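El lavabo, lo último que se mira y lo primero que se ensucia

Lectura: 2 minutos

En el boletín de julio pedimos temas para la sección de casa y el más repetido fue el lavabo. Casi todos los mensajes decían lo mismo: se limpia, queda bien, y al día siguiente vuelve a tener el cerco del vaso y la mancha de jabón junto al grifo. En el taller de Okov tenemos varios lavabos cerámicos y los usamos a diario, así que va lo que hacemos nosotros.

Primero se vacía. Todo fuera: vaso, cepillos, jabonera, frascos. Limpiar alrededor de las cosas lleva más tiempo que quitarlas, y el cerco se queda debajo.

Después, agua templada y una gota de jabón neutro con un paño suave. La cerámica esmaltada no necesita más para el uso diario. Si hay cal, vinagre rebajado a partes iguales, hasta 20 minutos, y aclarar bien. El vinagre no debe tocar un grifo negro ni ningún otro acabado pintado - a la larga lo deja mate. En esos grifos, paño húmedo y secar.

El estropajo verde, ni para la cerámica ni para nada que brille. Tampoco los polvos abrasivos. Una lectora de Shirazi nos escribió que llevaba años usándolos y que ahora la suciedad se le agarra más. Es lo normal cuando el esmalte se raya.

El vaso merece un párrafo aparte. El fondo acumula agua con pasta de dientes y en una semana huele. Lo mejor es vaciarlo cada noche y dejarlo tumbado o boca abajo para que escurra. 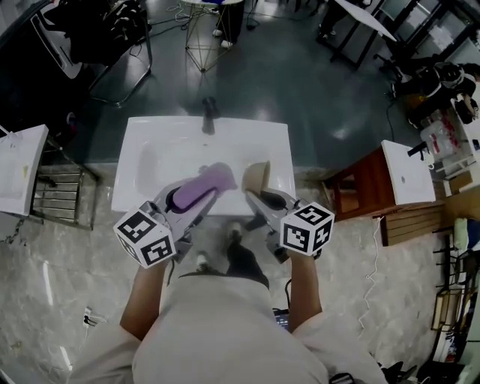 Con el borde pasa algo parecido. Si es plano, el agua se queda encima y al secarse deja marca, sobre todo en la parte de atrás, junto al grifo. Una pasada con el paño seco por la noche evita casi todo el trabajo del fin de semana.

Y lo que se guarda debajo, mejor en una caja de plástico con tapa que directamente sobre la balda. Un sifón que gotea tarda en notarse y las baldas de madera se hinchan.

El martes reponemos en la tienda los paños Skikness, referencia 505, en paquetes de 8. Los lavables a máquina siguen agotados.

También en este boletín
- Juntas de silicona: cuándo cambiarlas
- Estanterías metálicas en el baño, sin óxido
- Visita al almacén de Tudlow
- Cómo guardar los cables que no se usan

Comentarios (3)

marisol_t
Lo del vaso boca abajo lo hago desde siempre, pero en mi caso deja cerco en la repisa. Pongo una bayeta doblada debajo y ya está.

Fontanero jubilado
Añadiría revisar el sifón un par de veces al año. Con la mano se nota si la rosca está húmeda.

Lucas
¿El vinagre vale también para el desagüe cromado? Tengo cal alrededor del tapón y no sale con jabón.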